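Flernthorpe社区清洁用品整理项目 进展报告
收件人：Yiğit Kozan
2023/03/24

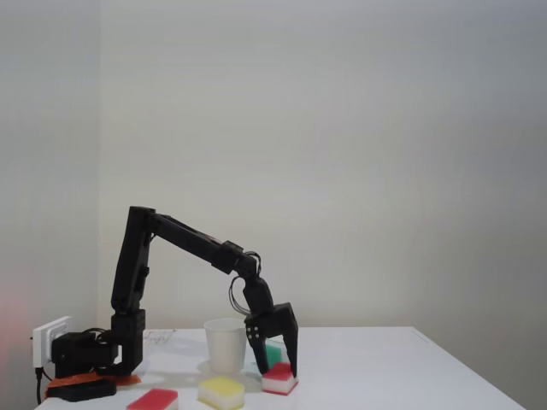
Yiğit您好！上次通话您说想看一份"别太官样"的进展，那我就照平时聊天的口气写了，数字都放在相应的段落里，您往上汇总的时候直接抄就行。

先说这一期最费工夫的部分：小件。扫帚、拖把、水桶这类大件其实早就归好了，一眼看得见，谁拿走了也一眼看得见。麻烦的是海绵、抹布、刷子这些零碎东西，从Berkthorpe那边转过来的时候全混在几个大袋子里，我们一袋一袋倒在桌上分。到昨天晚上为止，登记入册的小件一共1626件，其中海绵713块，比我当初填申请表时想的多太多了！（申请表上我写的是"若干"，现在想想有点不好意思。）

海绵为什么要单独讲呢？家里洗碗大家都是随手抓一块，可是Flernthorpe的厨房是好几个小组轮着用的，早上做饭班，下午烘焙班，晚上还有老人聚餐。以前水池边上放一个盘子，擦灶台的、洗杯子的、擦地上油点的全堆在一起，颜色也差不多，拿错是常事。现在我们按颜色分用途，红白两层的那种专门留给桌面，一律放在白桌子旁边的架子上，不进水池。黄色的洗碗，蓝色的归卫生间，蓝色那盒干脆锁在走廊另一头的柜子里，省得有人图方便拿过来。

这个办法试了一个多月，效果我觉得不错，但也不是一下子就顺的。头一个星期，烘焙班的几位阿姨嫌麻烦，说红的黄的不都一样擦嘛。后来我把说明重新写了一遍，字放大，只留三句话，贴在架子正上方，情况就好多了。现在偶尔还会在水池里捞到一块红的，我就放回"待换"盒子，周末统一处理。

再说桌子。原来的长桌太深，东西放到里侧就够不着，收拾起来要绕一圈。换成白色桌面以后，碎屑和水渍都看得清清楚楚，擦没擦干净没得赖（烘焙班散场之后那个面粉啊……）。桌面上的规矩很简单：用完就清，小东西不过夜。这一条执行得比我预想的好，晚上锁门前我去转一圈，大多数时候只需要顺手收两三样。

钱的方面。这一期您批的款子主要花在架子、收纳盒和标签上。收纳盒买了100个，Pinderden那家店给了批发价，还免了运费，所以这一项有结余。结余我想挪去买带盖的大盒子，抹布洗完晾干以后放敞口盒里容易落灰，带盖的好一点。这个调整金额不大，不过按协议还是要您点个头，麻烦回信的时候顺便提一句可不可以。架子的发票抬头第一次开错了，店里已经答应重开，新的到了我马上扫描给您。

没做完的事情也要老实交代。Campbell楼那间储藏室还没动，里面有3个旧柜子，门轴坏了两个，得先修再装东西。原本计划这个月开始，结果小件清点拖了时间，就往后推了。刷子那一类也只登记了数量，还没按软硬分开，标签印好了放在抽屉里等着。另外领用本写得不太齐，有人只写名字不写拿了什么，我打算换成打勾的表格，一行一样，写起来快。

接下来的安排是这样：先把刷子分完，再去修柜子，柜子修好以后把备用海绵整批搬过去，厨房这边只留够两个星期用的量。6月之前我希望三处地方用同一套颜色和同一张说明，这样谁从Berkthorpe过来帮忙，进门就知道东西在哪儿，不用再拉着我问。

您要是方便，挑个下午过来看看吧，烘焙班散场以后那会儿最好，桌子刚收拾完，还有剩下的饼干可以吃！来之前给我发个消息，我把领用本和发票都准备好，咱们当面对一遍。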